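Comparison of Two Finger Sets for a Two-Arm Tabletop Workstation

Student Project Report
Submitted by Chepkoech Wanyama
Project supervisor: Hamisi Nzioka
9 April 2020

1. Purpose

The Barasa project studies the handling of light household items by a pair of robot arms mounted at the back of a table. Earlier student work on the project used the fingers supplied with the grippers and reported frequent slips on smooth plastic. This report compares those fingers, referred to below as the Osport set, with a replacement set cut to a narrower profile, referred to as the Trarum set. The question put to the author was whether the narrower fingers should be adopted for the cup tasks planned for July.

2. Equipment

Both arms carry a parallel gripper with two fingers. The arms are started and stopped together through the Nivley controller, which also records the commanded and measured finger opening. The controller software was not changed during the project. Camera views were taken from a fixed position so that every trial could be reviewed afterward from the same angle.

The test objects were thin plastic cups and a wire dish rack with side holders. The cups are light, and their walls bend under moderate pressure, so a grip that is too firm changes the shape of the rim and makes it difficult to seat the cup on a holder. The rack is also light and will shift if a finger catches on the wire.

3. Method

A trial consisted of one cup being lifted from the mat, turned over, and hung on a holder. The arm nearer the holder performed the trial while the other remained raised in its waiting position. A trial was counted as successful if the cup stayed on the holder after the gripper had opened and withdrawn. If the rack moved far enough to need resetting by hand, the trial was counted as a failure, even where the cup had stayed in place.

The two finger sets were given equal numbers of trials, for a total of 720. Finger sets were exchanged between sessions, and the opening was calibrated again after every exchange. Grip force was held at the same setting throughout. Starting positions were drawn from a printed list prepared by the supervisor, and the operator was not permitted to skip a position.

4. Results

The Osport set failed more often than the Trarum set. Most of its failures took place during release. The wide fingertips needed more room to open than the rack allowed, and the outer finger pressed against the neighboring wire. In several sessions this pulled the rack out of line, and work stopped until it had been set back on its marks.

The Trarum set released cleanly in most trials. Its weakness was in lifting. With less contact area, the cup tended to rotate between the fingers when it was picked up away from the middle of its wall, and 19 cups were dropped in this way before reaching the rack. Drops were more common with the right arm. The author first suspected a worn fingertip, but exchanging the fingers between arms made no difference, and a small error in the right wrist calibration is the more likely cause.

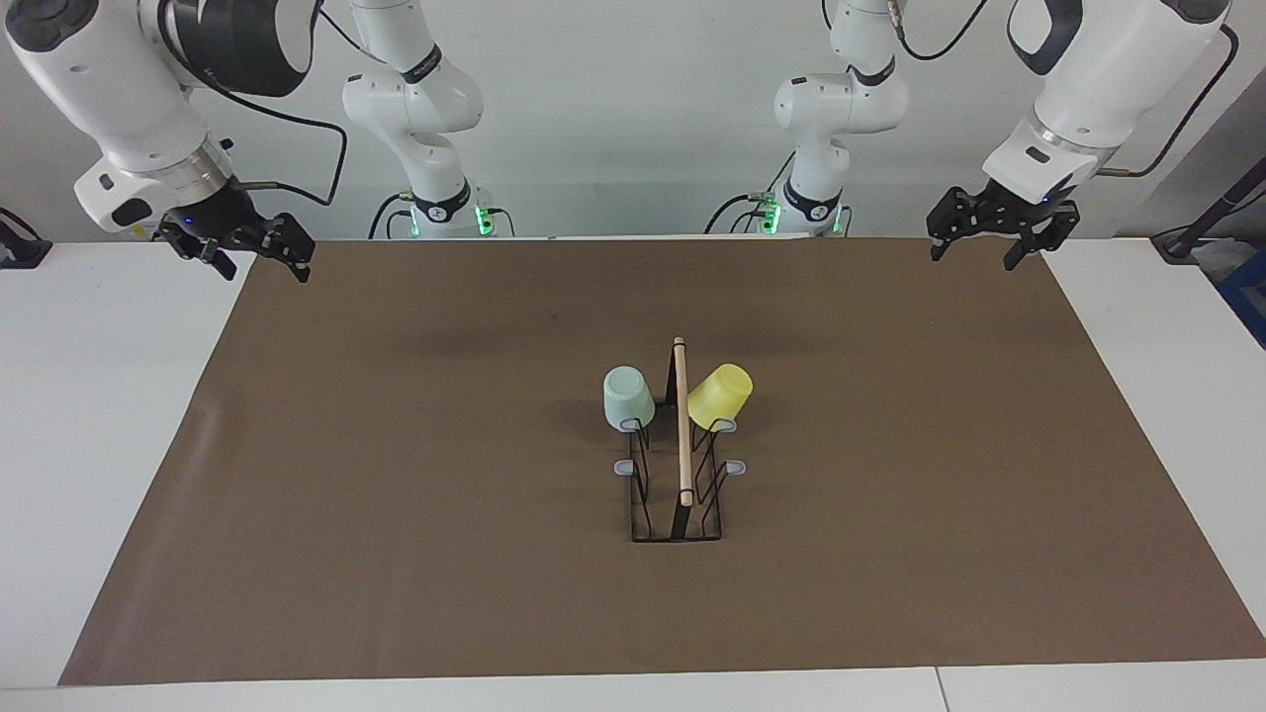
Time per trial was similar for both sets and is not considered a reason to prefer either one. Exchanging the fingers took almost 8 minutes per arm, most of it spent on calibration.

5. Limits of the Work

Only one grip force was used. A lower setting might have reduced rim bending with the Osport set, and a higher one might have prevented some of the drops with the Trarum set. The position of the rack was also fixed, and the results should not be applied to a rack turned at an angle. No trials were made with both arms moving at the same time.

6. Recommendations

The Trarum set should be fitted to both arms for the July tasks, on condition that the right wrist is calibrated again beforehand. A thin rubber facing should be tested on the fingertips to limit rotation during the lift. The Osport set should be kept with the equipment for larger objects, where the wider contact area is useful. The supervisor has asked that trial records for both sets be stored with the controller logs under the session number.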